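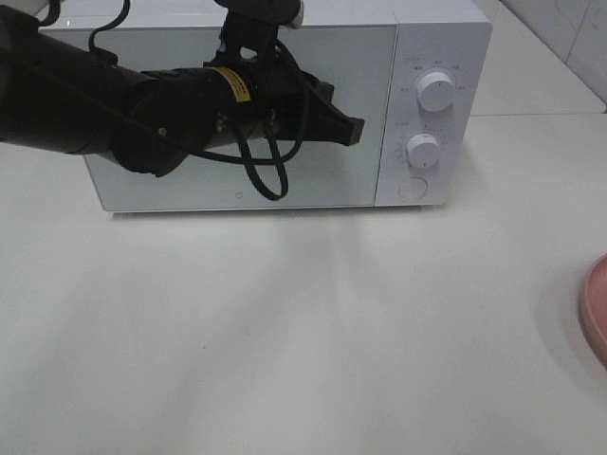 Long ago, most families in the town of Zandmont had no oven in the house. They had a fireplace, and over it they could cook soup and porridge, but a fireplace is not good for bread. Today an oven can be a small thing. The white microwave oven on the countertop is a box with a glass door, and a kitchen has place for it easily. The bread oven of Zandmont was so big that it needed a building of its own, and this building is called a bakehouse.

What is a bakehouse?

A bakehouse is a small building with one very large oven inside. It did not belong to one family. The whole street, or the whole village, used it together. You made your dough at home, you carried it to the bakehouse under a cloth, and you went home again with warm bread.

The bakehouse in Zandmont was built in 1767. It is still standing at the end of Mill Lane, between two chestnut trees. The people of the town call the oven Oma, a word that means grandmother. It is the oldest oven in the town and it is also quite round, so the name fits.

Why was it built so far from the houses?

If you look at an old map, you will see that the bakehouse stands alone. The nearest house is 100 steps away. In those times many roofs were made of straw, and straw burns very fast. One spark from a chimney could fly to a roof, and then to the next roof. So the builders put the fire in a place where it could not do much harm. They also chose a place near the stream, in order to have water close by.

The walls are made of stone and the roof is covered with clay tiles. Stone and clay do not burn. The floor is brick. Only the door and the one small window frame are wood.

How do you build a round oven?

The inside of Oma looks like half of an orange that lies on a plate. We call this shape a dome. How did the builders make a dome without the bricks falling on their heads?

First they made a flat floor of bricks. On this floor they made a big hill of wet sand, and they gave it exactly the form which the inside of the oven should have. Then they laid the bricks over the sand, ring after ring, with clay between them. When the last brick at the top was in its place, the bricks pushed against each other and held themselves up. After some weeks the clay was dry. Then a builder took a shovel and pulled all the sand out through the oven door. The hill was gone and the dome stayed.

The oven has 2000 bricks in it. Around the dome the builders put a thick layer of clay mixed with straw. It works like a winter coat and keeps the heat inside.

How did it get hot?

This is the part that surprises many children. The fire was made inside the oven, in the same place where the bread would go later! The baker burned dry branches there for three hours. At first the bricks turned black from the smoke. When they were hot enough, the black color disappeared and they became light again. In this way the baker knew the time had come, and no thermometer was necessary.

Then the baker pulled out the ashes with a long hook and cleaned the floor with a wet mop. Now the fire was gone, but the bricks were full of heat. The bread went in, the door was closed, and the bricks gave their heat back slowly. Bread was baked first. After the bread came the cakes, which need less heat – and at the very end, when the oven was only warm, people put in slices of apple to dry for the winter.

How did you know which bread was yours?

Every family had its own mark. It was cut into a small piece of wood, and you pressed it into the dough before baking. One family had a star, another had a fish, another had three lines. The Todorova Museum in the next village, Prosholm, keeps 338 of these wooden marks in its drawers. Some of them are so worn that you can feel the mark better with your finger than you can see it.

Can you still visit?

Yes. The oven was repaired some years ago, with new clay on the outside and the old bricks inside. The bakehouse is open on the first weekend of November, and then Oma is heated again. You may bring your own dough, but not more than one loaf for each family. Please think of a mark before you come – and make it deep, or it will disappear when the bread rises.

Words to remember

Bakehouse: a building with a big oven that many families share.
Dome: a round roof, like half of a ball.
Ashes: the gray powder that is left after a fire.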